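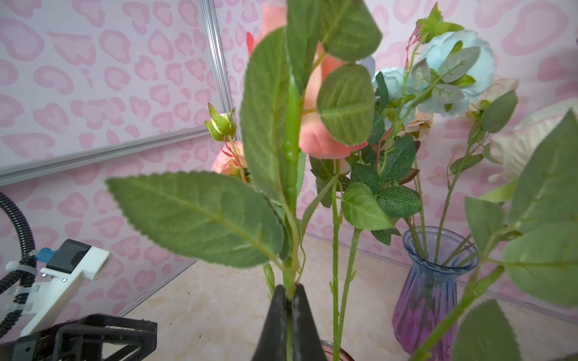 About Parkine

Parkine is an independent site covering college and high school American football for readers in Britain. Firouzeh Kordestani started it as a weekly email to a handful of friends who wanted to follow recruiting and had no idea where to begin. She still edits everything that goes up.

What we cover

Most of our work is on recruiting: who is being looked at, which schools have made offers, and where players end up signing. We write player profiles, signing day round-ups and short guides to the rules, including the transfer rules, which change often enough that we keep a separate page for them. We also follow British players who have gone over to play in the States. The archive holds 1392 player profiles, and older ones are left as they were written, with corrections marked at the foot.
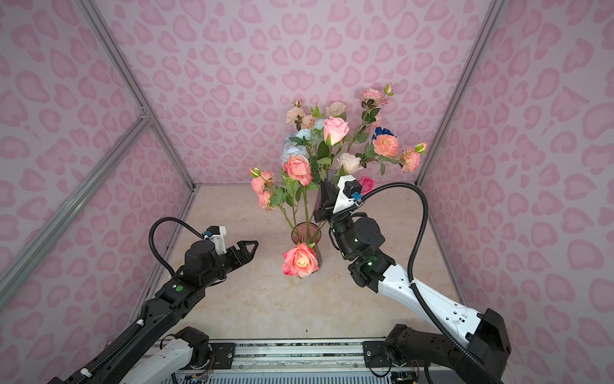 Pink glass vase against a spotted wall.

Who we are

There are eight of us, all part-time. Two used to coach at Wellent, one runs the film notes, and the rest write. We work from a shared office in Favport — mostly in the evenings, as that is when the games are on. In July we slow down and publish one piece a week until pre-season camps open.

How we rate players

We don't hand out stars. Each profile gives height, weight, position and a written view based on at least seven full games of film. If we haven't seen enough, the profile says so.

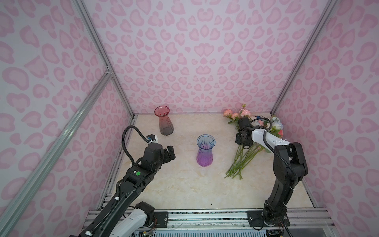

Ratings from other services are quoted where they are useful, and we name the service each time. Our own notes are never changed to match them.

Money

The site is paid for by about 50 supporting members and one sponsor, Dwivedi, a kit supplier. Sponsors do not see articles before they go up.

Page last updated March 24, 2019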